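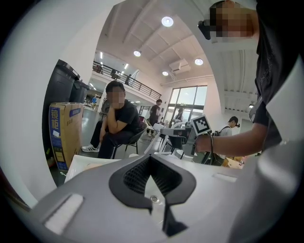
Progress report to the Vesico Fund
Project: Okabe Yard rainwater storage and reuse
Prepared by: Kaede Chiba, project engineer
Date: 14 Sep 2023

1. Status

The storage stage is complete and the distribution stage is under way. Both tanks are set on their pads and connected to the north roof downspouts. The south roof remains on the city drain until the replacement gutter brackets arrive from Girkar. The first set was rejected at delivery because the bolt spacing did not match the drawing.

2. Work completed

The trench from the tanks to the plant beds was dug in July and backfilled after a pressure test. The first test failed at the elbow nearest the pump housing. The joint was cut out and replaced, and the line then held 62 psi for the full test period. The first-flush diverter was moved 9 inches up the wall to clear an existing conduit - this is shown on the revised drawing.

The floor drain in the workshop was cleaned out and fitted with a removable screen. No changes were made to the sanitary line.

3. Storage and use

At the last reading the east tank stood at 70 percent and the west tank at 62 percent. The difference is caused by a partly closed balancing valve, which has since been opened. Average draw for the beds was 200 gallons per week with the timer on its summer setting. The setting will be reduced once night temperatures drop.
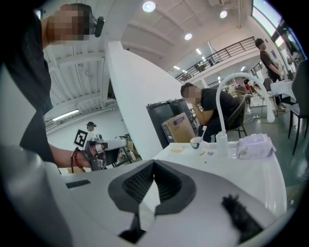

Okabe Yard. A red beaded bracelet is worn at the wrist.

4. Water quality

Samples were taken from the east tank outlet. Turbidity was within the limit set in the project plan. The pH was slightly low, as expected for roof water, and no treatment is proposed. Hose outlets are to be labeled as non-drinking water before the distribution stage is signed off.

5. Budget

Spending is within the approved amount. Pipe and fittings came in under estimate; the repeat pressure test and extra backfill used most of the saving. The Trundo invoice for pump controls has been received but not paid - two items on it are in dispute. We request that the unspent part of the trenching line be moved to controls.

6. Open items

Girkar brackets: new delivery date to be confirmed.
Overflow outlet: splash block to be set and graded away from the wall.
Level sensor, west tank: reads high when the pump starts. Cable routing to be checked.
Maintenance sheet: draft with the site office for comment.

The next report will cover the south roof connection and the first full month of metered use.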